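Community Sport Help Centre
Junior football > Competition rules and eligibility

Player registered with two clubs before a junior cup semi-final

Asked by Bríd Quinlan, team manager, Under 12 Girls
Viewed 481 times

I would be grateful for guidance on an eligibility matter before our Under 12 side plays its cup semi-final in July. One of our players transferred from Callow Juniors part way through the season. Her clearance was approved and she has played six league matches for us. While preparing the team sheet I noticed that she was listed as an unused substitute for Callow in the first round of the same cup competition.

Our rule book states that a player "shall not take part for more than one club in the competition in the same season". It doesn't define "take part". The opposing club, Wulard Rovers, has already enquired informally, and I should like to have the position settled before the day.
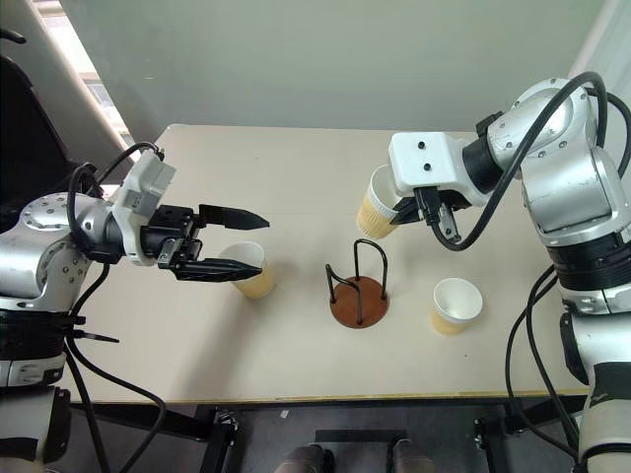 I have also been told that the clearance may need to be lodged a second time for cup purposes. The form available to us makes no mention of this. Kick-off is at 10 am and team sheets are due 43 minutes beforehand under our local by-laws, so there will be no opportunity to resolve the question at the ground.

2 answers

Answer from Senan Mac Carthaigh
Accredited contributor, competitions and discipline

The general principle in most junior competitions is that a player becomes cup-tied upon entering the field of play. A substitute who is named but not used has ordinarily not taken part. Your association is nevertheless entitled to adopt a stricter reading, and a number of them have done so by way of a separate cup regulation or a circular issued at the start of the season. You should check both documents as well as the rule book itself.

If neither document addresses the point, I recommend that the club secretary write to the competitions officer and request a written ruling. The request should set out the following:

The player's registration number and date of clearance.
The round in which she was named by her former club.
A copy of the match card, showing that no substitution was recorded against her name.

A verbal assurance should not be relied upon. In a case I dealt with as a registrar, the club had telephoned, received a favourable reply and played the boy. The protest was upheld because the match card showed an entry in the 58th minute that the club had never seen.

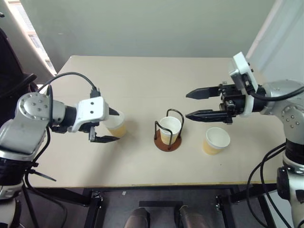
Transfers and clearances

On the second question, a clearance is normally lodged once and applies to every competition conducted by the same association. The exception arises where the cup is conducted by a different body – a regional federation, for example – which may keep its own register. In that event the registrar of the cup competition must hold the player's details by the stated cut-off, and this date often falls well before the semi-final stage.

Please also confirm the minimum number of league appearances. Some cups require a transferred player to have completed three matches for the new club, and you would appear to satisfy this comfortably.

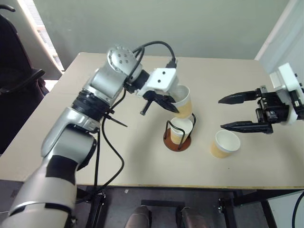 Should the ruling not arrive in time, the prudent course is to leave the player off the team sheet. An ineligible player generally results in forfeiture of the match, and some associations impose a fine on the club as well.

Marked as helpful by the person who asked

Answer from Czarnecka
Member

We had the same thing with our Under 14s and she was allowed to play, no problem at all. Ours was a different association though. I would just ask Wulard whether they intend to protest.

Comment from Senan Mac Carthaigh
An undertaking from the opposing club would not bind the association, which may act on its own motion after reviewing the team sheets. I would advise against relying on one.

Comment from Bríd Quinlan
Thank you both. The cup regulations do contain a clause on named substitutes, at the back under "Miscellaneous". Our secretary has written to the competitions officer and attached the match card from Callow.

Related questions
Minimum number of players required to start a nine-a-side match
Lodging a protest after full time: who may sign?
Replacement of a lost player identity card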